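Progress note to Promer, Bilisville site
12/2/20

Hi all, this one's a mixed bag, so I'll start with the bad part. We lost the better half of a week to a gripper fault on the table-setting task. The fingers would close partway on a cup, the controller would report a good grip, and then the arm would lift with nothing in it! It happened 16 times in 144 runs, and on one of those the arm carried on and knocked a fork onto the floor. Nobody was near it, but I stopped all unattended runs that afternoon and they're still stopped.

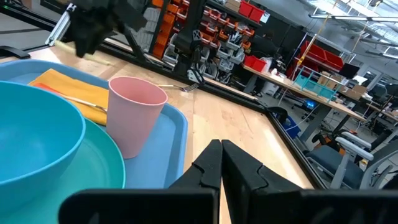
Table-setting station, gripper nearly closed beside the tray.

My best guess is the force reading. The Dralelix driver we moved to in May seems to hang on to an old value when the fingers stall, so the software thinks it's squeezing something (it isn't). I rolled one arm back to the earlier driver and it has been fine so far, but I want 1000 clean cycles before I trust it. The team in Ponce is checking their arms for the same thing.

Where this leaves us: the target of 2000 recorded runs will slip into next quarter. I'm not asking for more money, just the extra time, plus your okay to buy a second emergency stop for the far side of the table. Could you let me know on that one by Friday?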